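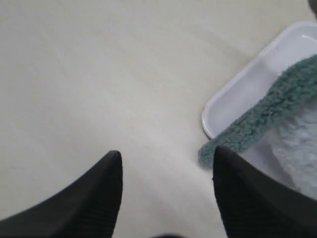
What goes in the recap: shot selection in "previously on" segments for long-running serial drama
Speaker notes. Afternoon session, 18 minutes plus questions.

Slide 1. Title
Leave up while people sit down. Say that the talk covers the recap at the head of an episode only. Season-length recaps and trailers are cut by different people to a different brief and are left out.

Slide 2. Why bother
Recaps used to do one job: remind a weekly viewer of last week's plot. On streaming the viewer may have watched last week's episode four minutes ago, or eleven months ago. The segment is the same in both cases. Most services now offer a skip button. Praden told us they still treat the recap as part of the delivered episode, so it goes through the same picture and sound checks as everything else.

Slide 3. The sample
100 recaps, all from Brustcombe, all in the broadcast version. We logged 1,395 shots. That works out at just under 14 shots per recap. A shot split by an insert counts as two. A shot with a speed change counts as one. Freeze frames at the end were counted if held for more than a second.
Mention that the first episode of each series was excluded, as those recaps cover a full series and would skew the source figures.

Slide 4. Logging
Each shot was matched to its source episode in Rebane. Fields: source episode, source scene, speaker, in-vision or voice-over, trimmed or full line. Matching was done by eye first and then by audio. Audio was the more reliable of the two, except where a line had been moved over a different picture. (If asked: yes, this happens often. Go to slide 7.)

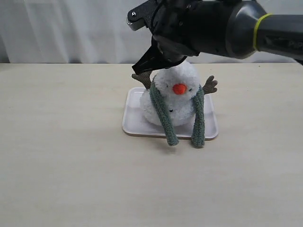

Robot arm with its gripper at the top of a plush snowman.

Slide 5. Where the shots come from
1,101 of the 1,395 come from the episode directly before. The other 294 come from further back.
Pause here. The older shots are the ones that matter for the rest of the talk. An editor has gone back for each of them, and in almost every case the person or object shown turns up again within the episode. Regular viewers know this. If a cousin who has been missing for two series appears in the recap, the cousin is coming to dinner.

Slide 6. The spoiler problem
Two conflicting needs.
The casual viewer will not recognise the cousin without help.
The regular viewer has the surprise taken away before the titles.
The usual fix is to bury the old shot in the middle, between two recent ones, and to use a line of dialogue that names the character without showing the face. It works better for names than for objects. A close-up of a key or a letter has no other reason to be there.
Play clip A (the key) and then clip B (the name only). Clip B is quiet, turn the room up first.

Slide 7. Altered lines
Lines are shortened to fit. The common edit is to drop the middle of a sentence and cover the join with a reaction shot. Sometimes two lines from separate scenes are joined so that they read as question and reply. We marked these as composites. They are accepted practice, but they cause trouble for subtitlers, who tend to paste in the text from the original episode and then find it no longer fits the sound.
Recommendation for anyone delivering recaps: send a separate script for the recap, even if it is half a page.

Slide 8. Skip points
Uven sets its skip marker at the first frame of the titles. On episodes with a short scene between recap and titles, that scene is skipped too. In our sample this affects the later series most, where the cold open moved after the recap. A viewer using the button loses new material without being told.
The marker needs to sit on the last frame of the recap. If there is a fade, put it at full black.

Slide 9. Limits
One programme, one house style. Comedy and procedural drama will look different, and the procedurals may hardly use recaps at all. We had no access to cutting room notes, so anything said about intent is a reading of the finished edit. Viewer behaviour was not measured.

Slide 10. Further work
Compare the broadcast recaps with the shortened ones made for overseas sale - we have seen only a handful. Log music as well as picture. The theme comes in early under many of the older shots and it would be useful to know how early.

Questions
Likely one: can the choice of shots be automated? Matching, yes. Selection depends on knowing the episode that follows, so the tool would need the script.
If time runs short, drop slide 7 and keep slide 8.
The log can be shared as a spreadsheet on request. Clips cannot be shared.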